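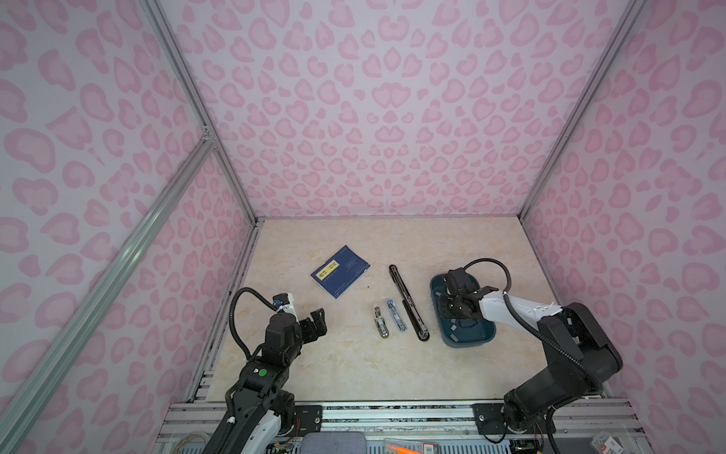 Fig. 2. Navy booklet with yellow label.

Section 2: Stringing and first tuning, Stiria kids ukulele

Do this with a grown up. Takes one evening, less if you've strung anything before.

1. Loosen all the old strings. Slowly. Half turn at a time, go across all four, then round again.

2. Unhook at the bridge, pull out, throw away. Ends are sharp, keep off the carpet.

3. New string: knot one end, twice. Slot it in the bridge, knot underneath, tug.

4. Other end through the peg hole. Leave a bit of slack, enough for two or three wraps. Wind so the string sits on the inside of the peg.

5. Repeat. Order from the top: G, C, E, A. Don't mix up the G and the A, they look nearly the same in the packet.

6. Tune up to pitch. Any clip-on tuner works, the Skastier one is fine. Set it to ukulele, not guitar or chromatic.

CAUTION: face away from the strings when winding. If the peg gets really stiff, stop, you are probaly an octave too high.

Note: new strings go flat. All day. Retune before every go for the first week, then it settles down.

Note: buzzing on one string only? Check the knot first. Then check the nut slot, the string might be sitting on top of it.

7. Peg slipping? Small screw on the end of the button, quarter turn clockwise. Not more then that, the plastic cracks.

Spare sets are part no. 401, soft nylon, same set for all colors. Left handed stringing is in section 3.

Text: Hannelore Wiegand, rev. March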